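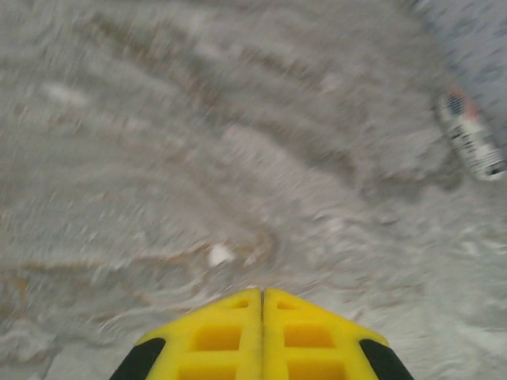
*Grey, sandy ground. There is a lot of it round here.*

I moved to Fandiston from a place with heavy clay, and for the first two years I gardened as if I still lived there. I dug in autumn, left the beds bare all winter and waited for the frost to break up lumps that didn't exist. By March most of the goodness had washed out of the top layer and a fair bit of the top layer had blown against the fence.

This is my fifth year on sand and I've changed most of what I do. A reader who has just taken on a plot near the coast asked me to write some of it down, so I have.

## Water

I have three tanks joined together, and they hold 1,950 litres between them when full. That sounded like plenty when I bought them. Last summer they were empty by the end of June. The worst week used 260 litres, nearly all of it on the courgettes and the runner beans, and the beans still dropped half their flowers.

A quick go with the hose every evening is a waste of time on this soil. The water goes straight down past the roots and the surface is dusty again by lunch. What works better for me is a slow soak, early, with a leaky pipe left on at a trickle. I use Ultex pipe because the shop in the village stocks it. One length has split at the joint and the others have been fine for three seasons. I lay it before planting and put the mulch over the top.

In the deepest bed I also tried sinking plant pots between the courgettes and filling those. It helped, but they fill up with slugs.

## Feeding

Sand doesn't hold on to feed any better than it holds on to water. One big dose in spring is gone by the time the plants want it. I give small amounts every fortnight from May onwards and stop at the end of August.

Compost goes on top in late winter and I don't dig it in. Last year it took 138 barrow loads to cover everything, including the fruit. The barrow is an old Juntunen with a solid tyre -- heavy, but I was tired of mending punctures. My own heap makes nowhere near enough, so most of the compost comes in bulk bags and costs £194 delivered. That is the biggest single expense on the plot. I've looked at cheaper stuff and it was full of bits of plastic.

Leaf mould is the other thing. It's free, it takes two years, and it holds water better than anything I can buy. I wish I had started a bigger pile when I arrived.

## What does well

Carrots, obviously. They come up straight and clean, and I can pull them by hand without a fork. Parsnips the same. Early potatoes are good, maincrop are small and scabby and I've stopped growing them. Garlic likes it here. Asparagus took three years and now looks after itself.

Of the beans, Coltadura is the only climber that has cropped through a dry July for me. The pods are a bit coarse if you leave them, so pick them young.

Cabbages and sprouts rock about in the wind because the soil won't grip the stems. I plant them deep, tread them in hard and stake the tall ones. Celery I gave up on after one attempt. Cauliflowers I should have given up on and haven't.

## Winter

The beds are never bare now. Whatever is cleared by September gets grazing rye, and anything later gets cardboard with compost on top. The rye has to be cut down before it gets tall -- I left one bed until May and it was like trying to clear a doormat.

The soil does warm up early, and I can sow broad beans in January without them rotting. This month's job is moving the second leaf pile, which is in the way of the new gate.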